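About Storthorpe

Plain, useful things for kitchens and bathrooms that never have quite enough room
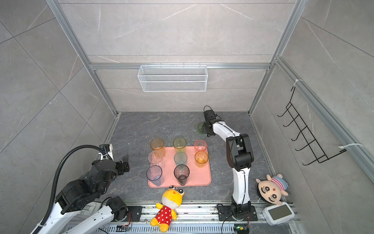 We started Storthorpe with drinking cups, and if you had told either of us then that we would still be talking about drinking cups over lunch all these years later, I think we would have laughed and then gone right on talking about them. There were two of us in the beginning, Kristine Buenaventura (that's me, I write most of what you read on this site) and Leif Hallgrímsson, and we had both spent a good part of our working lives selling other people's housewares. We liked the work. What we didn't like was going home to our own kitchens and finding that the cup we wanted was always behind four others, the tray we owned was too big for the shelf it was supposed to live on, and the dish towel was on the floor again.

So we put our savings together and ordered 500 plastic cups in more colors than was sensible. Leif wanted clear ones only, on the grounds that clear goes with everything. I wanted every color in the book. You can guess who got their way, although we did keep a clear one in the range for Leif's sake and it has sold nicely every year, as he will be glad to tell you.

How we think about color

People write to us about the cups more than anything else we sell, and most of those letters are about color. In a house with children (or roommates, or a husband who leaves a glass in every room) a different color for each person settles an awful lot of arguments. You pick your color in the morning, you rinse it, you use it again, and by evening there are four cups by the sink where there used to be fourteen. My own family has done it this way since my daughter was in grade school. Hers is the amber. She's grown now and lives two states away, and when she comes home for a visit she still goes straight to the cupboard and looks for it.

We lean toward soft, see-through shades, the pale greens and pinks and a smoky purple I am very fond of, with an orange thrown in for anybody who likes to find their cup from across the room. They look pretty all together on a tray and they look fine by themselves, too. We've tried brighter sets over the years and they did well enough in the summer, but by February we always seemed to have boxes of them left!

Trays, and why we like a rounded corner

The tray came next. We wanted something you could carry a set of drinks out to the porch on and then leave sitting on the counter as a home for the cups, so they'd have a place of their own to go back to. Flora Kerr joined us at that point to look after our product line, and she brought strong opinions about corners. A rounded corner wipes clean with one pass of the cloth. A square one collects crumbs, and then you're in there with a toothpick on a Sunday night. Flora went back and forth with our supplier over that curve for most of a winter and we have never been sorry.

Our pink tray is the one I have at home. It's somewhere between salmon and the inside of a shell, and it cheers up a gray counter like nothing else I know. If you load a tray with cups, leave yourself one open spot at the front. It gives your fingers somewhere to go when you reach for the next one, and it's where the cup that got left by the television will end up eventually.

Getting things up on the wall

Steinar Frandsen came to us from a hardware store, and he is the reason we sell anything that hangs. He used to stand in our little showroom and look at the walls as if we were wasting them, and of course we were. In a small kitchen or bath the counter fills up by itself, and there you are with a whole wall of nice tile doing no work at all.

The hanging basket was his first project here. It's white wire mesh, long and on the shallow side, in two tiers, with hooks that clip over a rail. Shallow was his idea and I fought him on it, wanting something deeper that would hold more. He asked me to go home and look at what was at the bottom of my deep basket. There were three dried-up sponges and a bottle cap, so I came back the next morning and told him he could have his shallow basket. You can see all the way to the back of each tier, and what you put in it is what you find in it.

Then there's the hook rack, black wire, five hooks in a row. I keep mine by the back door with the dog's leash, the car keys, an apron, and a tote bag on it, and the fifth hook is for whoever's visiting. Steinar is very particular about how wall pieces go up. His advice for any of them is to hold the piece in place first and live with the idea for a day. Reach for it while you're cooking. If your elbow hits it, move it before you get out the tools. He has talked customers through this on the phone many a time and he's always happy to do it again, so please don't feel shy about calling.

The Wokari and Kvaran lines

You'll see two names in our shop. Wokari is everything for the table, meaning the cups, the trays, and the pitchers when we have them. Kvaran is everything that hangs, clips, or hooks. Leif picked both names and has given me a different explanation for them each time I've asked. For a little while there was also a third line called Tunurine, for the laundry room, but we found we didn't have enough good ideas to fill it, and we folded the few pieces people loved into Kvaran.

Where we are now

We're still a small outfit. We work out of one building with the office in front and the shelves in back, and on a busy week everyone packs, Leif included. Mark Anthony Espiritu runs shipping and answers most of the email, and he wraps cups in plain paper with a care I've seldom seen given to a drinking cup. If you order a mixed set and have a color you'd really prefer, put it in the notes box and he'll do his best with whatever is on the shelf that day. He reads every note. Some customers have started leaving him recipes.

We make our products in small runs, usually 300 of a piece the first time and 1000 once we're sure of it, so a color will now and then be gone for a while. We do bring the popular ones back. If you've lost one cup out of a set, write to us before you replace the whole bunch. We sell singles gladly, even though there isn't a button for it on the site yet (Mark Anthony says it's coming).

Come and see us

The showroom is open weekday afternoons, and you're welcome to pick things up, stack them, hang them, and carry a tray up and down the aisle to see how it feels in your hands. Bring the measurements of your shelf or your stretch of wall if you have them. There's usually coffee on, and Flora will want to hear what you think about the corners.

Page last updated 17 August 2018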